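4. Primer encendido y ajustes iniciales

El Gavalas 313 se vende como un teléfono listo en un minuto. Conviene reservar bastante más. Esta sección cubre desde la tarjeta SIM hasta la primera carga completa. Texto revisado por Anastasia Tsoukalas, 21 de noviembre de 2022.

4.1 Insertar la SIM

1. Apague el teléfono. El fabricante afirma que se puede cambiar la tarjeta con el equipo encendido; en dos de las unidades que nos pasó Pridside, la red no volvió hasta reiniciar.
2. Introduzca la herramienta en el orificio del lateral izquierdo y empuje recto.
3. Coloque la nanoSIM con los contactos hacia abajo. La segunda ranura es compartida: o lleva otra SIM o lleva una microSD.
4. Cierre la bandeja sin forzarla.

PRECAUCIÓN: el orificio del micrófono está muy cerca del de la bandeja y tiene casi el mismo diámetro. Compruebe dos veces dónde mete la aguja.

4.2 Primera carga

1. Use el cable incluido. Con otros cables el aviso «carga rápida» aparece igual, aunque la velocidad no sea la anunciada.
2. Cargue hasta el 100 % antes de instalar actualizaciones.
3. Si el porcentaje se queda parado en 99, desconecte y vuelva a conectar una vez. Más veces no sirve de nada.

NOTA: la batería es de 3017 mAh. La ficha comercial promete dos días de uso. Con los datos móviles activos y el brillo en automático, no cuente con ello.

Antes de pasar a los ajustes, retire la película de la pantalla y guarde la etiqueta del IMEI; la pedirán en cualquier reclamación.

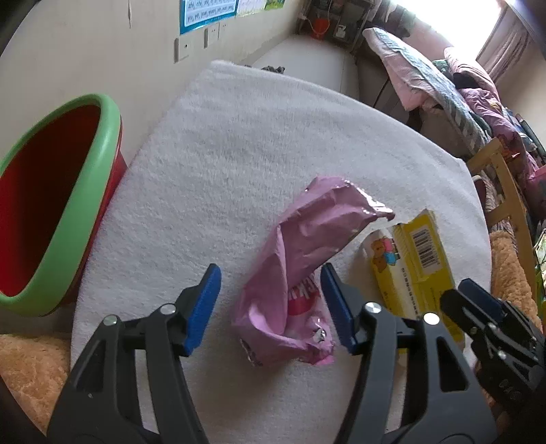
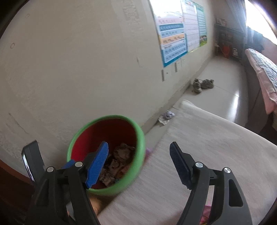

Fig. 4. Envoltorio rosa y caja amarilla y blanca sobre un paño blanco (primera imagen); papelera con papeles y envoltorios arrugados (segunda).

4.3 Asistente de configuración

1. Elija idioma y región. La región no se puede cambiar después sin restablecer el equipo.
2. Conéctese a una red wifi. El botón «Omitir» está en gris claro, abajo a la izquierda — existe, aunque cueste verlo.
3. Cuando se le ofrezca la cuenta Nillenura, pulse «Ahora no» si no la necesita. El teléfono funciona sin ella, diga lo que diga la pantalla.
4. Desmarque «Mejorar la experiencia» y «Sugerencias personalizadas». Vienen activadas.
5. Registre la huella con el dedo seco. Repita el registro con el mismo dedo como segunda huella: el lector falla menos, según las pruebas de Arif Gamage.

4.4 Actualización del sistema

1. Vaya a Ajustes > Sistema > Actualizar.
2. Instale la compilación 1018 o posterior. La anterior, de abril, dejaba sin sonido las alarmas en modo silencio.
3. No apague el equipo durante el reinicio.

NOTA: las novedades hablan de «mejoras notables en la cámara». No hemos encontrado diferencias entre fotos tomadas con una versión y con la otra.

Si el teléfono no pasa del logotipo, mantenga pulsados Encendido y Volumen – hasta que vibre. Si tampoco responde, consulte la sección 9 o escriba al servicio técnico de Stukley, indicando el IMEI y el número de compilación.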